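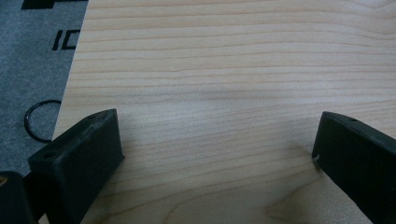

Pale wood grain, close up.

Ondmont Sports Ground -- Pitch Meeting, March 22, 2022

Present: Rocío Villalba (chair), Helmi Lindqvist, Sebastián Iturra, Renata Gaete (minutes). Apologies: Pascual Echeverría.

1. Minutes of the last meeting agreed, with one correction: the drainage quote came from Wragg, not Lultar.

2. Hockey pitch. Helmi reported that the carpet has lifted along the seam by the north goal. Wragg can re-glue it in April and need the pitch closed for two days. Agreed to go ahead. Sebastián to move the under-16 fixtures.

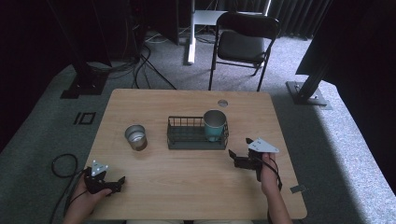

Will the pitch be open for evening training while the glue sets?
It will stay shut until Wragg have checked the seam, and teams can use the lower field until then.

3. Floodlights. Six lamps are out on the car park side. Bistico have quoted for the lamps only -- the lift hire is extra. Renata to ask for one price covering both.

4. Brushing. The machine has done around 40 hours since its service. Helmi to order new brushes before the summer league. Rocío asked that the log sheet be kept in the store and filled in each time. 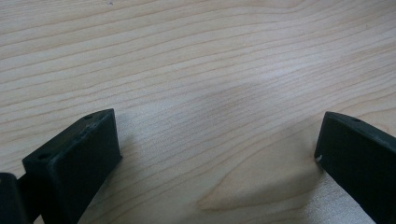
Curving grain lines on light-coloured wood.

5. Any other business. The gate code is to be changed after the seam repair. Pascual to tell the clubs.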